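Noise and Reading in the Promley Library
Student project report by Yaqin Liao and Simin Nouri

Last updated: March

1. Background

Many students say that they cannot read well when people talk near them. We wanted to test this in our own library. Our teacher Kaj Holst helped us to plan the work.

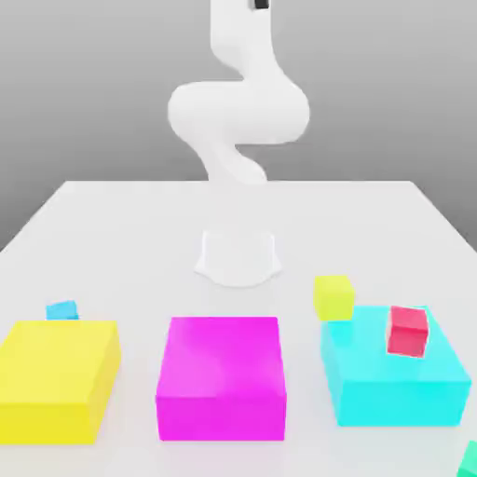
2. Method

We asked 19 students to read 4 short texts. Two texts were read in the quiet room and two beside the entrance.

3. Results

Most students read slower beside the entrance, but they remembered the texts almost equally well. We did not expect this.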